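THE NIGHT SHIFT NOW STARTS AT NINE A.M.

Urkard used to hire people to pack boxes. Since July it has paid some of them to show a machine how it's done, at the same wage, with better chairs. The packers at Ditum have views on this, most of them about the parking.

On the training floor, the old hands pick things up with hand-held grippers, headset on, shelves of odds and ends behind them.

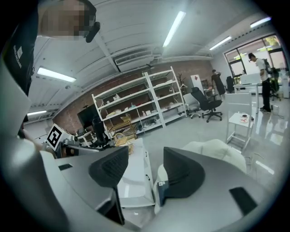

WHAT THE PAYSLIP SAYS

Trainers get 28 minutes for lunch. The robot, so far, hasn't asked for any.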